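Kastley Play Table Set
Placemat, coaster, table knife and toy food from Tukau

Item group: Pretend play / Table setting
Sold as: complete set, or placemat only

The Kastley set is for laying a place at a table and clearing it away again. It comes with a beige woven placemat, a round tan coaster, a table knife and a small selection of toy food, including a fish. We sell it to preschools, waiting rooms and families. Most orders from schools are for 2 sets, so that two children can sit across from each other.

The placemat

The mat is beige with a woven surface and is large enough to hold the coaster, the knife and several food pieces at once. It shows up well on a dark table. On a pale one the outline is harder to see, and for that we suggest putting a plain dark cloth underneath.
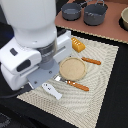 Wipe the mat with a damp cloth and let it dry flat. Do not machine wash. If a corner starts to curl, leave the mat under a heavy book overnight. Store it flat or rolled, never folded — a fold line in the weave does not come out.

The edge of the mat is the part that wears first. Trim any long threads with scissors and do not pull them. Replacement mats are sold separately and ship in February with the spring stock.

The coaster, knife and food

The coaster marks where the cup goes. Cups are not included, and most customers use their own. The knife has a silver blade and an orange-brown handle with rivets. It should be handed out by an adult and counted back in after each session. The toy fish is white and fits on a child's plate. Wash the food pieces by hand in warm soapy water and dry them before they go back in the box.

All of the pieces are covered for 30 days from delivery. If something arrives damaged, send us the order number and tell us which piece it is. We replace single pieces and do not ask for the whole set back.

Ordering

Orders placed before noon on Friday leave the same day. Schools and nurseries can order on account. For 200 sets or more, write to the Velterent office for a price, and allow extra time for packing.

The Yen food box can be added to any set. It has more toy food and no mat or cutlery.

Customer comments
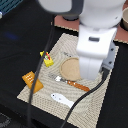 Danylo Kravets wrote that he bought the set for his daughter and that the mat gets more use than anything else in the box. She lays it out before breakfast and moves the coaster to whichever side her cup is on. He would have liked a fork as well.

Nighat Zaidi: Good set, used every day in our room. The mat does slide a bit on a polished table, so I put a piece of shelf liner under it. Please sell the coasters in packs.

Reply from Tukau: Single coasters can be ordered as spare parts. Packs are not available at present.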